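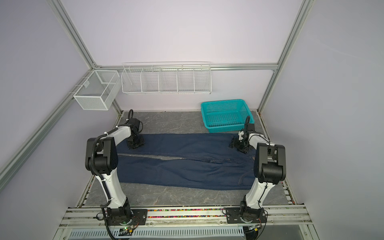 4.2 Grasp selection on folded denim

Figure 4. Trousers trials in the Folholm cell: overhead view, one wrist view at a leg hem, and one wrist view at the fly.

The Nerkside policy takes three image streams as input, one from the fixed camera and one from each wrist, and predicts joint targets for both arms. For the trousers task we trained it on 2,000 demonstrations collected by two operators. A further 47 demonstrations were held out for validation. All network settings are those given in Section 3, except that the action horizon was shortened to 4 steps.

Each grasp attempt was labeled by the region of the garment on which the fingers closed: hem, leg, pocket, fly or waistband. Labels were assigned from the wrist streams by one annotator (Guthrie) and checked by a second (Cairns). Attempts on which the two disagreed were discussed and relabeled, and 905 labeled attempts remained after duplicates were removed.

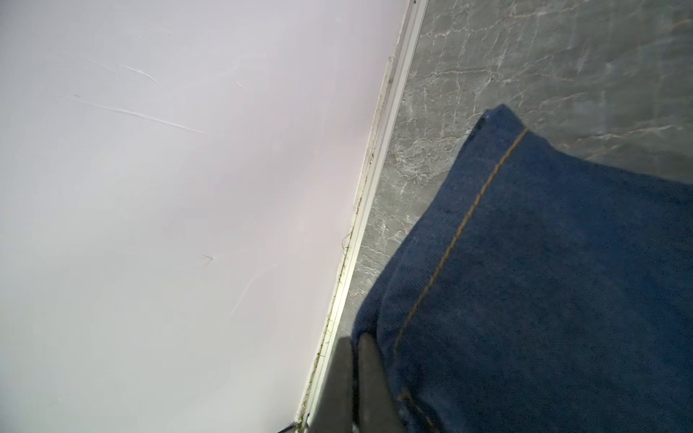
Our edge detector was first tuned on the Molleo towel set, where the garment border is the only strong line near the fingers. Denim does not meet this condition. A double row of golden-orange stitching can run nearly parallel to the bright trim at the side of the work surface, and the veins in the marble add short, branching edges between the two. We therefore replaced the gradient threshold with a learned mask, trained on wrist images only, and scored candidate grasp points by their distance to the mask boundary.

The mask works best when the garment lies flat. Once the cloth is bunched, the outer boundary tells the policy little about which layer it will pick up, and a point that scores well may lie on an inner fold. 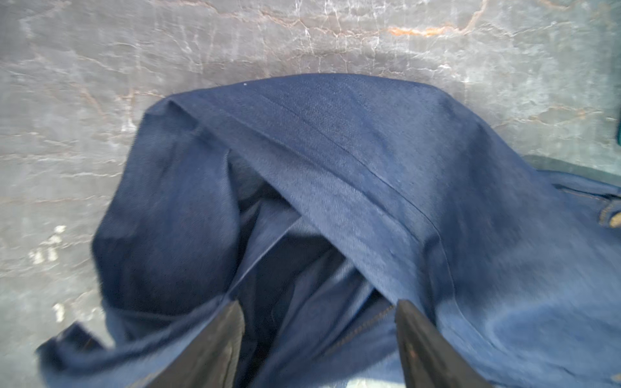 For this reason the score is dropped after the first lift, and later grasps are chosen by the policy alone. We also tested the Awwad layer estimator as a substitute at this stage. It needs a still garment for each estimate, so both arms had to pause between grasps, and we did not pursue it further. Failure cases are grouped by region in Section 4.3.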